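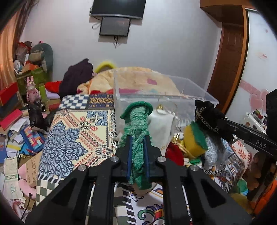
# Soft stuff, clear bin, two grippers: are we making this too hard for ourselves?

**Mustow Robotics Club forum › Student projects › Braltari**

### mariann_toth

Hi all, and a long post from me, so get yourself a drink first!

For those who weren't at the June meeting, Braltari is our student project for this year. The goal is a two-armed robot that can put soft things away in a storage bin: knits, bags, scarves, little pouches, all the floppy stuff that every beginner project avoids. We don't touch the robot for the first half. We collect demonstrations by hand with a pair of hand-held grippers, label them, train on them, and only then does poor old Gastik (our robot, for the new people) get to have a try.

The target we wrote into the plan is 3,000 demonstrations. As of 2024-08-06 we have 1,015 that passed the check, and I am really proud of the students for that, it's slow work and your forearms know all about it by the end of an evening.

My worry is the setup. We've been doing the recordings on a bed with patterned covers, with a clear bin and a heap of things to sort, and all the normal life of a bedroom going on behind it. Tibor thinks that's exactly right. Andor thinks we're sabotaging our own training run. I've gone back and forth so many times that I've lost track of which side I'm on, so I'd love to hear from everybody, including the students who hold the things! What would you keep and what would you change before we do the rest?

### tibor_b

Keep the bed. Keep the blankets, keep the television on the wall, keep the curtains, keep all of it.

I've been through this with the school team two years running. We trained on a lovely gray table with a lovely gray mat, and our arm was a genius on that table. Then we brought it to the open evening, somebody put a checkered tablecloth down, and it spent the whole night grabbing at the squares. The parents were very kind about it. I was less kind about it on the drive home.

If the finished robot is supposed to work where people live, then the recordings should come from where people live. A big printed flower on the cover is about as good a distraction as you can get for free. Let the model learn that the flower stays put and the knit doesn't.

### andor_v

I have a lot of respect for Tibor, and I will happily eat his wife's plum cake at the next meeting too, but I think he's skipping a step.

We are a club with one training machine, which lives under my desk and sounds like a hair dryer. We aren't going to collect a hundred thousand demonstrations in a hundred bedrooms. With a small set, every bit of variety you add has to be paid for with more recordings. Look at what one take has in it already: a green striped knit in the jaws, the other gripper on something black with a chain-like trim around it, then gold ornaments and cords, a sponge, red cloth, a clear bin, and the bedding showing right through the bin. I'd struggle to draw a clean outline of that bin myself, and I've got glasses.

My suggestion would be a plain cover for the next batch, same bin, same objects. Get Gastik to succeed at something. Then bring the patterns back one at a time and see what breaks. I'm not saying never!

### chiahao

Hello, student here, I've been on the grippers for a good part of these. I wanted to write something from the holding side, since the background gets talked about a lot and the jaws not so much.

For me the pattern on the cover makes no difference while recording. What makes a difference is the object. Knits are friendly. You close the pads on one, it bunches up, it comes with you. If you pinch it in the middle instead of at an end you get a fat bundle that stands up by itself for a bit and then you can steer it over the rim of the bin without it dragging. I like the green one best of everything in the pile.

Anything with a chain is the opposite. The chain catches on the neighbors, and then you are lifting three things and one of them is a surprise. We've been told to keep going if that happens and just untangle it with the second gripper, and I think those are some of the most useful recordings we have, but they take forever and I have no idea how they should be labeled. Is it one task or two?

Also my thumb hurts. That's not a technical comment.

### miklos_racz

Chia-hao, please rest the thumb. We can swap holders more often, I'll put it on the sign-up sheet tonight.

On labels, I'm the one who has been doing them, so here's how it works at the moment, for better or worse. One recording gets one main label, which is the thing that was supposed to end up in the bin. If something else comes along for the ride I add "tangle" as a second label and note which gripper freed it. It isn't elegant. I have 70 recordings with the tangle label and I'm pretty sure a few more slipped past me in the early weeks when I was still making up the rules as I went along (sorry, everyone).

If we wanted to do it properly we'd split those into two pieces, the untangling and then the placing. I can do that by hand for 70. I would not enjoy doing it for the full set, so if we change the rule, let's change it now.

As for the great bedspread debate, I'm with Tibor on principle and with Andor on Sunday-evening common sense. Could we do both? Half plain, half patterned, same objects?

### tibor_b

I could live with half and half. I'd want the clear bin in both halves, though. Andor's going to ask for an opaque one next, I can feel it coming.

### andor_v

I was indeed going to ask for an opaque one! Something solid with a nice dark rim. We have that old Pap crate in the storage cupboard and it would take two minutes to carry upstairs.

My reasoning: with see-through walls, the camera gets the blankets and the bin mixed together, and the only dependable thing left is the rim. When the jaws are carrying something big, the rim is half hidden too. So at the moment the model has the least to go on at the exact point where it needs to know where the bin is.

### mariann_toth

Ooh, now that's something I'd like to push back on a little, and it's rare that I push back on Andor.

I sat down last night with a big mug of tea and went through a stack of the bag recordings, mostly to see whether I could tell where the rim was while something was held in front of it. I could, nearly always. The rim on ours is frosted, so it reads as a pale line even when the walls vanish. And a person's home is full of clear plastic. If we swap it for the crate we get better numbers and a robot that is baffled by the most ordinary storage box there is.

What did bother me was the grip on the bags. I kept pausing on the black crescent-shaped one with the puffy white panel. One pad leans in on the left side and the other touches the right end, so the whole width of the bag sits between the jaws. It makes sense with a thick rim like that one, but I wonder if Gastik's own jaws open that far. Does anyone remember the measurement? If they don't, then we're teaching it a move it can't do, and that seems a much bigger problem than the flowers.

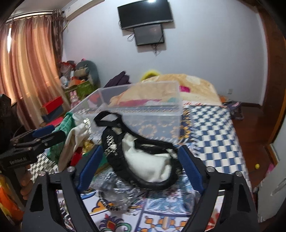 ### chiahao

I didn't think of the opening at all. When I pick up a bag like this I go for the width out of habit, it feels steady, and you don't have to worry about the strap slipping. But you can also take it by the strap loop, or close on the rim at one end and let the rest hang down. It swings more. Sometimes you need the other gripper ready to calm it.

I could do a set of each and we see which one Miklós hates less when he's labeling.

### miklos_racz

I will hate them all equally and with great affection.

On the measurement: I wrote it down somewhere in the Gastik build notebook, and the notebook is at my parents' place. I'd rather measure the real thing again anyway. We changed the pads after that page was written, and the new ones are thicker, so whatever the notebook says is going to be generous. I'll take the calipers in and post the number here.

Until then, please leave the wide grips out of new recordings. The ones we have can stay in the set with a "wide" label, so that we can drop them later without having to hunt for them.

### andor_v

Fine, I concede the bin. Mariann's point about the frosted rim is a fair one, and I went and looked at some of mine and had to agree with her, which took me most of a sandwich.

I don't concede the plain cover. I'd still like the first training run to be on the easiest half we can put together, and I'd like us to agree before we start what we'd call a pass. Last year we argued about that after the results came in, and it was no fun for anyone.

### tibor_b

Then let me offer a pass mark so you can all shout at me. A knit picked up from the heap and fully over the rim, no sleeve or corner hanging outside. Bags count the same way, except that I'd allow a strap to hang out. I know plenty of grown adults who store their bags like that.

And I'd still run the patterned half on the same evening, Andor. You can have your easy run first. I just don't want a month to go by in between, that's how it becomes "later" and then spring.

### mariann_toth

I like that very much, strap rule included. Andor, does the same evening work with the hair dryer, or does it need to cool off between runs?

I have a plain cotton sheet at home that I can bring, it's cream and a bit wrinkled, and I refuse to iron it. Chia-hao, could you start with the knits on it and leave the bags until Miklós has his number? And please let somebody else hold for the second half of the evening. There are Gastik spare pads in the blue drawer if the ones on the grippers are getting slick.

### andor_v

It'll manage both if we leave the window open. Put me down for the second half of the holding, I could use the practice.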